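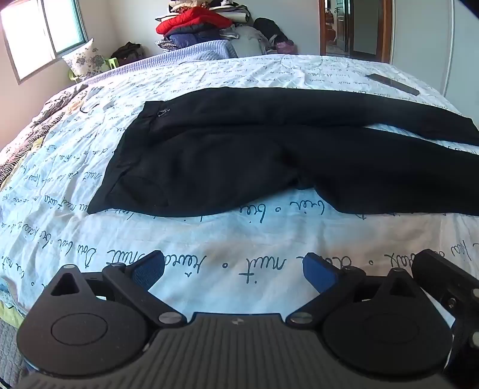
Textile Care and Household Linens, Unit 7: Printed Fabrics and the Transfer of Color

Color is applied to household cloth in two principal ways. In dyed goods, the coloring matter enters the fiber itself, either before spinning, as yarn, or after the cloth has been woven. In printed goods, color is laid on one face of a finished cloth and then fixed, usually by steam or dry heat. A bedsheet printed with rows of dark blue handwriting on a white ground, with words such as "nuit" and "bleu" repeated across it, belongs to the second group as far as the care of it is concerned. Students should treat any sheet with a dark figure on a pale ground as two fabrics in one: the figure may lose color, and the ground will show whatever it takes up.

7.1 Terms

Bleeding is the loss of color into water. Crocking is the loss of color by rubbing, and may occur with the cloth dry. Staining, in this course, means the arrival of color on a fabric that did not have it before. The same load of laundry may show all three, and the written report must name each one separately.

Black garments deserve particular attention. A deep black requires a large amount of dye, and some of it may remain loose on the surface after finishing. Black trousers and white bed linen are therefore washed apart until the trousers have passed the rubbing test below.

7.2 The rubbing test

Take a square of undyed white cotton. Fold it over the forefinger and rub it firmly along an inside seam of the garment, 17 strokes in one direction. Repeat on a fresh area with a damp square. Compare both squares with an unused one under daylight. Any visible gray or blue on the dry square is recorded as crocking. Color on the damp square alone is recorded as slight, and the garment is tested again after one wash.

Prints are tested on the figure and never on the ground. Large figures give a clearer result than fine lines - with script or narrow stripes, rub along the line.

7.3 Reading and assignment

Read the chapter on fixing agents in the Mertens reader, beginning at page 124. The summary table of washing temperatures may be omitted, as it will be taken up in the unit on wool.

Each student will submit test squares from two articles, one dyed and one printed, mounted on card and labeled with fiber content, method and result. Work is due to Liesbeth Prins by Jan 25, 2001. Requests for replacement cotton squares go to Amber Postma in the textile laboratory.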